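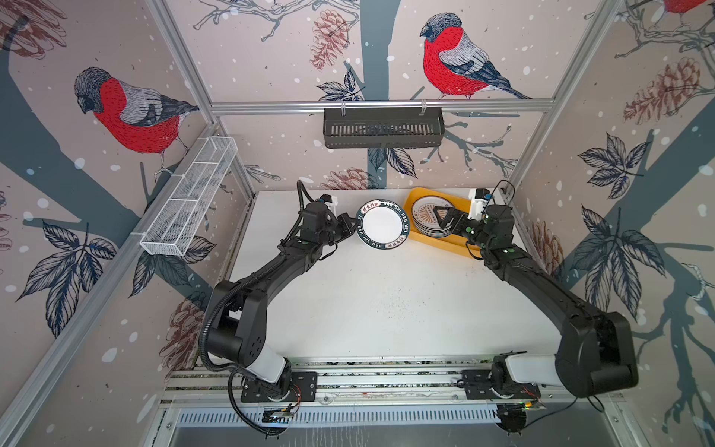
Gista 양팔 접시 작업 키트

그릇을 다루는 로봇 학습을 해 본 분이라면 접시가 얼마나 까다로운 물건인지 아실 겁니다. 얇고, 미끄럽고, 겹쳐 놓으면 테두리끼리 딱 붙어 버리죠! Gista는 바로 그 문제를 파고들려고 만든 탁상형 양팔 연구 장비입니다. Drelleteck의 부스 프레임에 Lappalainen 제어 소프트웨어를 얹었고, 시연 수집부터 정책 평가까지 같은 작업대에서 이어집니다.

구성

로봇 팔 두 대와 평행 그리퍼
양쪽 그리퍼에 붙는 소형 카메라 모듈
알루미늄 프레임 부스와 흰색 작업 상판
팔을 나란히 고정하는 금속 레일 받침
교체용 벽지(무늬 있는 배경을 적극 권합니다)

학습 방법

Akville 연구실의 Siyabonga Potgieter 팀이 정리한 방식을 그대로 따릅니다. 사람이 두 팔을 원격으로 조종해 접시를 집고, 세우고, 옮기는 동작을 기록한 뒤 모방 학습으로 정책을 훈련합니다. 기본 데이터는 시연 1033회분이고, 이 가운데 582회는 쟁반에 쌓인 접시 더미에서 시작합니다. 한 번에 동작 8스텝을 묶어 예측하게 했더니 테두리를 잡는 순간의 떨림이 눈에 띄게 줄었습니다. 저희도 처음 돌려 보고 꽤 흥분했어요.

손목 시점

재미있는 결과는 손목 카메라 쪽에서 나왔습니다. 고정 카메라만 쓰면 겹친 접시의 경계를 자주 놓치는데, 그리퍼 시점에서는 더미 옆면에 초록과 흰색 줄이 번갈아 나타나 한 장 한 장의 가장자리가 드러납니다. 벌어진 두 손가락과 접시 사이의 간격도 같은 화면에 들어오고요. 손목 영상을 뺀 비교 실험에서는 두 장을 함께 집는 실패가 확실히 늘었습니다.
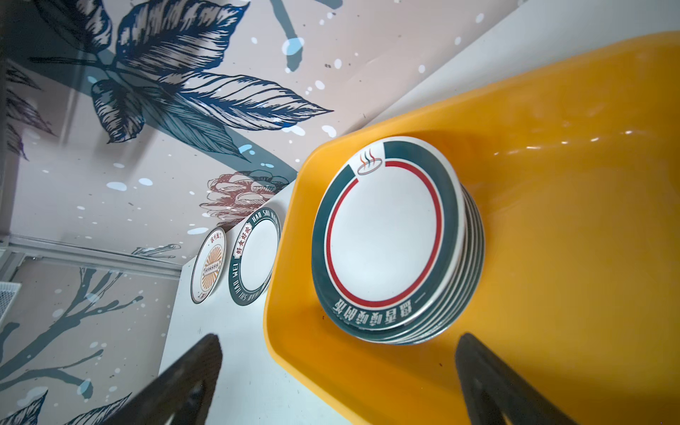
평가와 확장

평가 스크립트에는 쟁반 위치와 접시 무늬, 더미 높이를 바꾸는 설정이 들어 있습니다. 야간 반복 시험도 지원해서 지금까지 거의 2000회를 돌렸고, 실패 기록까지 전부 함께 드립니다(실패 쪽이 더 배울 게 많아요). 볼과 컵용 시연은 수집 중이며 10월 업데이트에 넣을 예정입니다.

설치 조건

평평한 바닥과 일반 전원
학습용 컴퓨터는 별도 준비
손목 카메라 보정은 그리퍼를 교체할 때마다 다시 실행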